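Print this page | E-mail this page to a friend

Keeping a White Table White (or Near Enough)

Javden Household Notes, Feb 8, 2018

I bought a white table in January, which tells you most of what you need to know about my judgment. The salesman said it would "brighten the room." It does. It also brightens every crumb, hair and coffee ring that has ever wanted an audience.

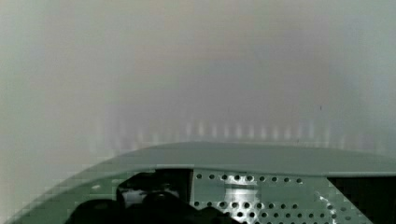
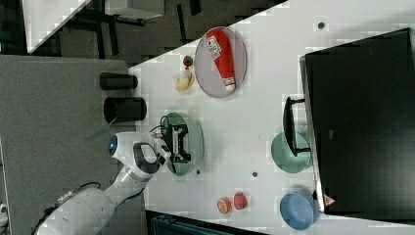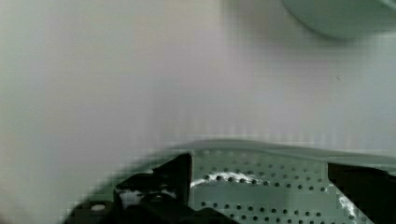

Most of the trouble with pale surfaces comes from cleaning them too hard. People see a mark, reach for the scouring pad and swap a mark that would have come off for a dull patch that won't. Start with a soft cloth, warm water and a drop of dish soap, and give it a minute to work before you start scrubbing like you're being timed. Then look again from the side, with your head down near the tabletop and your dignity elsewhere. A lone dark speck, like the tiny one right of center in the last picture, is easy to miss from a standing height and impossible to forget once you've met it. Try a fingernail wrapped in the damp cloth. If it lifts, it was dinner. If it doesn't, it may be a nick, and no amount of soap is going to argue it away.

Coffee and tea. Wipe while the spill is fresh. If you were reading the paper and it wasn't fresh by the time you noticed, make a paste of baking soda and water, dab it on, leave it for five minutes and wipe with almost no pressure. Try it first in a corner you don't love. Baking soda is gentle as grit goes, but it is still grit, and a glossy finish will hold a grudge.

Turmeric. Good luck. Sunlight fades it some. I moved the fruit bowl.

Ballpoint. A little rubbing alcohol on a cotton swab, working from the outside of the mark toward the middle. Go the other way and you'll have a larger, bluer mark with a nice soft edge. Keep alcohol off anything painted or varnished unless you were planning to refinish it anyway.

Grease. Dish soap again. I once paid for a bottle of Golob surface cream that promised to "restore radiance," and what it restored was a film that collected fingerprints for 2 weeks. I got it off with dish soap.

Sticker residue. Rub in a little cooking oil, wait ten minutes, wipe, then wash off the oil. My Tresmont bookshelf came with a price label on the front edge, where a sane person would put it last, and the oil had it off before the kettle boiled.

Plates and cups do more damage than spills do. Turn a plate over and run a finger around the foot. If it feels like sandpaper, so will your table before long. You can smooth a rough unglazed foot with 400 grit wet-and-dry paper, kept wet, a few turns at a time. The 300 grit I had in the drawer left it scratchier than I wanted. Plastic plates are kinder, though they slide, and a sliding plate with a grain of salt under it draws a very fine line.

Do not drag anything. I know you know. I know it too, and I still drag the toaster.

Felt pads help under lamps and vases. The self-stick ones from Fastcombe stay put longer if you wipe the base with alcohol first and leave the thing upside down overnight. Change them when they go hard or start picking up grit.

Skip bleach, skip the powdered cleansers under the sink, and be careful with the white "magic" sponges, which are really very fine sandpaper with good manners. Fine for a shoe sole. On a shiny table they'll leave a cloudy spot you can only see when company comes.

Next month: drawers that stick, and the language to use on them.

Contact: Javden Household Notes, P.O. Box 2848 | Copyright 2018 | Back to top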